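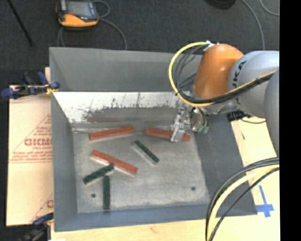
**Sakgate open parts bin, gray metal**

Deep open-top bin for loose parts, blocks, offcuts, whatever. High back wall, low front so you can get at the stuff on the floor without climbing in. Sides not identical: left one is narrow and slopes in, right one is darker gray. Front is a bluish gray. Same paint on every unit we sell, please don't ask for matching.

Two small round holes in the floor, one near each front corner area. Leave them open or plug them, up to you. Plugs not included.

**Condition**

Shown used. Scratches on the sloping strip at the back, scuffs on the floor, some brownish wear low down. New ones ship clean and will look like this eventualy. Doesn't affect anything.

**What goes in it**

- blocks, bars, short cut lengths
- mixed sizes OK, long and short together
- mixed colors too if you sort by color after (red and green blocks in ours)
- not for liquids, see holes
- not for powder, same

Don't overfill. A single layer with gaps is much easier to pick from than a heap. Long pieces tend to end up lying across short ones, just give them a nudge.

**Ordering**

Sakgate bin, bare: item 27
Sakgate bin with Puvaris floor liner: item 8

Liner is a drop-in sheet, cuts down on noise and floor scuffs. Covers the holes, so trim it yourself if you want them open. Sharp knife, go slow. Liners are also sold alone, pack of 2.

Max load 500 lb, spread over the floor. Not 500 lb in one corner.

**Delivery**

Goes out by Karamanlidis freight, curbside only. Two people to lift it off the pallet. Check the low front wall before you sign, thats where the dents happen. Dents reported after signing are yours, sorry.

Stands come from Ganaso, separate order, separate box, usually a different day. Bolts are in with the stand and not with the bin. Stand restock is June.

**Cleaning**

Brush, then damp rag. Mild soap fine. No steel wool on the painted walls. Touch-up paint in gray only, the bluish front has no match at the momnet.

Returns: unused, on original pallet, you pay freight back.

Page updated Sunday, March 9, 2025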